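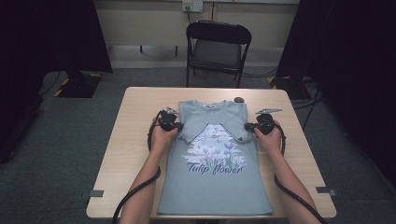
Danuta Sobczak cuenta que de pequeña doblaba las camisetas haciendo una bola, y que su cajón no cerraba nunca. Decía que total, si luego se las iba a poner, para qué molestarse. Un día buscó su favorita durante media tarde y la encontró debajo de todas las demás, arrugada como una pasa. Desde entonces las dobla, y le gusta tanto que lo hace hasta de vacaciones.

¡Pues vamos a aprender nosotros también! Doblar una camiseta es como hacer papiroflexia, pero con tela: hay pliegues, hay mitades que tienen que coincidir y al final un trapo enorme se convierte en un rectángulo pequeñito.

Inicio > Curiosos en casa > La ropa > Doblar una camiseta

¿Por qué se arruga la ropa?

La tela de una camiseta de algodón está hecha de hilos finísimos, y cada hilo está hecho de fibras todavía más finas, retorcidas juntas. Si miras la tela con una lupa verás que los hilos forman filas de bucles diminutos, enganchados unos con otros. ¡Por eso se estira cuando tiras de ella! Se llama tejido de punto, y es primo hermano del jersey que teje una abuela con agujas.

Cuando la camiseta se queda hecha una bola, las fibras se doblan por mil sitios a la vez y se acostumbran a estar así. El agua y el calor las ayudan a cambiar de forma, y por eso las peores arrugas salen cuando dejamos la ropa mojada amontonada. La plancha usa el mismo truco al revés: calor y vapor para que las fibras se pongan otra vez rectas.

Las partes de una camiseta

Para entendernos, conviene saber los nombres. El cuello es el agujero por donde sale la cabeza. Los hombros van desde el cuello hasta las mangas. El borde de abajo se llama bajo o dobladillo. Y el dibujo, si lo tiene, se llama estampado: puede ser un dinosaurio, un cohete o un ramo de tulipanes morados con mariposas, como el de la camiseta azulada de la foto, que además lleva escrito «Tulip flower», o sea, «flor de tulipán» en inglés.

¿Y la etiqueta blanca del cuello? Es una pista estupenda. En casi todas las camisetas va cosida por detrás, así que sirve para saber qué lado es la espalda sin tener que probársela.

Manos a la obra

Busca una mesa limpia o usa la cama bien hecha. Extiende la camiseta y alísala con las palmas, desde el centro hacia fuera.

Hay muchas maneras de doblar. Se puede empezar por arriba, bajando los hombros sobre el pecho, y entonces la tela forma una especie de uve encima del estampado. También se puede empezar por los lados, que es lo que vamos a hacer ahora:

Pon la camiseta boca abajo, con el dibujo contra la mesa.
Lleva un lado hacia el centro, con manga y todo.
Haz lo mismo con el otro lado. ¡Ya tienes una tira larga!
Sube el bajo hasta la mitad de la tira.
Dobla otra vez hacia el cuello y dale la vuelta.

Si lo has hecho así, el dibujo queda arriba y sabrás qué camiseta es con solo mirarla. Si te ha salido torcida, ábrela y prueba de nuevo, que la tela no se enfada.

Un experimento con papel

Coge una hoja y dóblala por la mitad. Ahora tiene 2 capas. Dóblala otra vez y tendrá cuatro, luego ocho, luego dieciséis... ¡Cada pliegue multiplica las capas por dos! Prueba a seguir y verás qué pronto se pone durísima. Con la camiseta pasa algo parecido: cuantos más pliegues, más gordito y más pequeño es el paquete. ¿Cuántos aguanta la tuya antes de abrirse sola?

Contacto | © 2026 Plalance | Volver arriba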